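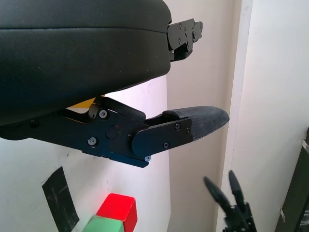 Magnesium Glycinate

6 min read
63 shares | 8 comments

Magnesium glycinate is magnesium bound to glycine, a small amino acid your body makes on its own. You'll also see it sold as magnesium bisglycinate, and on most labels the two names mean the same thing. I've been writing these supplement entries for a while now, and this is the one I get the most mail about (mostly from people who can't sleep!).

Background

Magnesium helps with muscle contraction, nerve signals, blood sugar control and a long list of enzyme reactions. Food covers a lot of it - pumpkin seeds, spinach, black beans, almonds - but plenty of people still come up short.

Forms compared

Magnesium oxide is cheap and packs a lot of magnesium into a small tablet, but it doesn't absorb very well and it can send you running to the bathroom. Citrate absorbs better and is still a mild laxative. Glycinate tends to be easier on the stomach, and that's why I switched to it myself.

Reading the label

Look for the words "elemental magnesium." A capsule can hold a big dose of the compound and much less of the mineral. The Skurnier capsules I take give 100 mg elemental each, while the Misel powder lists 98 mg a scoop and tastes like chalk and lemons, so I gave mine to my sister.

Sleep and mood

The studies on sleep are small and pretty mixed. Some older adults fell asleep a bit faster, others noticed nothing. I do sleep better on it, but I also quit late coffee that same May, so don't go by me.

Safety

People with kidney disease shouldn't take it without a doctor's okay. It can also get in the way of some antibiotics and thyroid pills, so ask your pharmacist how far apart to space them. Thanks to Chaimae Belkadi for catching my mistake in the dosing line.

Related entries
Zinc Picolinate
Glycine
Taurine
Vitamin B6 (P-5-P)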